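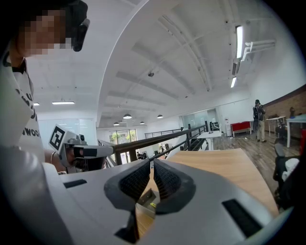

The upper floor, with the wooden handrail running along the open edge and the trees showing through the windows below.

In praise of the hole in the floor

I have worked in offices with carpet on the walls. I have worked in one where the only window looked into another office. So forgive me if I get carried away about a building with a great big gap in the middle of its upper floor, but I think more workplaces should have one, and I think the people who fill them in to squeeze out extra desks are making a terrible mistake!

Ours is at Toserau, and when we moved in one December the first thing anyone did was go and lean on the rail. It's a lovely rail. Dark brown wood on top, black metal underneath, and it goes on for ages, the sort of thing you run your hand along on the way to the kettle without noticing. I've grown so fond of it that I now judge other buildings by theirs (the one at Jolasar is a cold steel tube, and you can tell how I feel about that).

The usual complaint is wasted space. A surveyor's report I once had to read put the price of an opening like ours at 24 desks, as though a desk were the only thing a floor could be good for. But look at what you get back. Light from downstairs comes up. You can stand at a table in the middle of the room, busy with something fiddly in both hands, and still have a long view behind you when you lift your head. And past all that there are tall windows and green leaves, which do more for me at four in the afternoon than any biscuit.

Then there's the noise, and yes, I'll grant that one. Sound travels. Somebody laughs on the lower level and you hear it upstairs, and for the first 3 weeks I wore headphones nearly all day. Then I stopped. I like knowing there are people about. At Farina we had 17 little rooms with doors that shut beautifully, and I could go from Monday to Friday without hearing a joke.

I'd also like to say a word for wood. Pale desks, dark handrail, nothing matching very carefully. Offices get so nervous about this and order everything in the same grey, when a bit of timber you can put your palm on makes a big room feel like somebody's house.

If you're planning a move and the agent starts talking about "infilling the void", please say no. Spend the money on a decent handrail and leave the middle open. Put the kettle on the far side, too, so that everyone has to walk round.

Posted 12/05/2021 in Opinion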